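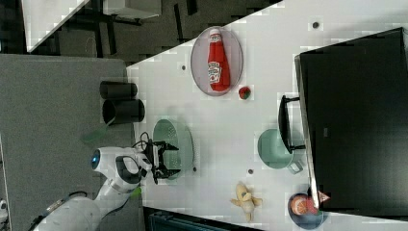
The Limska kerbside trial covers rigid household plastics that are not packaging, which the current Dusuvmont collection contract excludes. The contract defines eligible material by former use and makes no reference to polymer or condition. Under that definition the ketchup bottle on the plate is packaging and may go in the yellow-lid bin, and the green plastic colander is not packaging and may not. Residents have generally not applied the distinction. Before the trial, non-packaging rigids were removed by hand at the transfer station and sent to landfill with the general residue.

This report covers the second stage of the grant from the Olmedo Fund. It should be read with the first stage report, which sets out the baseline method and the collection boundaries.

## Collection

The trial area was extended in September from two collection routes to four, bringing the number of participating households to around 700. Each household received a revised bin label and a one-page list of accepted items. The list was shortened after the first stage because residents had read it as exhaustive and withheld items that were not named. It now gives a size limit, a short set of exclusions (electrical items, hoses, foam, anything with a metal frame) and a phone number.

Contamination was checked by lid inspection on Tuesday mornings, before the trucks left the depot. The most frequent contaminants were soft plastics in tied bags and toys containing batteries. Battery items remain the main safety concern at the station. They are now pulled at the tipping floor and held in a lidded steel drum, which is emptied weekly by the existing hazardous waste contractor at no charge to the project.

The inner-town route continues to perform below the other three. It has a high proportion of shared bins, and a label on a shared bin does not reach most of the people using it. Letterbox notices were delivered there in the middle of the period. The effect cannot yet be separated from the normal rise in presentation rates after school holidays.

## Sorting and baling

Sorting is carried out on the existing container line, in a separate run at the end of the day shift. Polypropylene and polyethylene are taken off by hand. Everything else goes to a mixed rigid bale. Operators use the moulded resin mark where one is present, but many kitchen and laundry items carry no mark or have one worn past reading. For unmarked items the station has been using a handheld near-infrared unit on loan from Dremex.
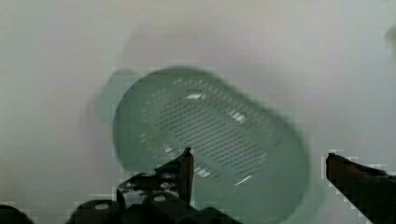 The unit identifies pale and translucent items reliably. It does not return a usable result on black or very dark plastics, and these are sent to the mixed bale without testing. Readings are also affected by food film and by labels, so operators have been instructed to take the reading from a clean, flat section of the item wherever possible. A reading on a curved or heavily perforated surface is repeated once and, if the two disagree, the item is treated as unidentified.

Bale weight was set at 1000 kg to suit the Dremex intake floor. The first polypropylene bales fell short of this weight because hollow items sprang back after compression. Damilola Balogun, the station supervisor, had the press cycle changed so that tubs and baskets are cracked in a first pass before the main charge. Bales made since then have met the weight and have held their strapping in the yard.

## Acceptance by the reprocessor

Dremex accepted all polypropylene bales delivered in the period. One polyethylene bale was downgraded for excess moisture after being stored uncovered over a wet weekend. The bale area has since been moved under the eastern awning. No buyer has been found for the mixed rigid bales, and these are being stored at the station pending advice from Dremex on whether a further split would be worth the labour.

## Expenditure

Spending is in line with the approved budget except for labour, which is above the estimate owing to the separate sorting run, and printing, which is below it. We request approval to move the unspent printing allocation to labour. No increase in the total grant is sought.

## Next period

- Continue collection on all routes for a further 8 weeks.
- Trial bin-bay signs on the inner-town route in place of individual labels.
- Return the handheld unit to Dremex and obtain a quote for a purchased unit.
- Confirm storage limits for mixed rigid bales with the site fire adviser.

Route data and press logs are held at the station office and can be supplied on request.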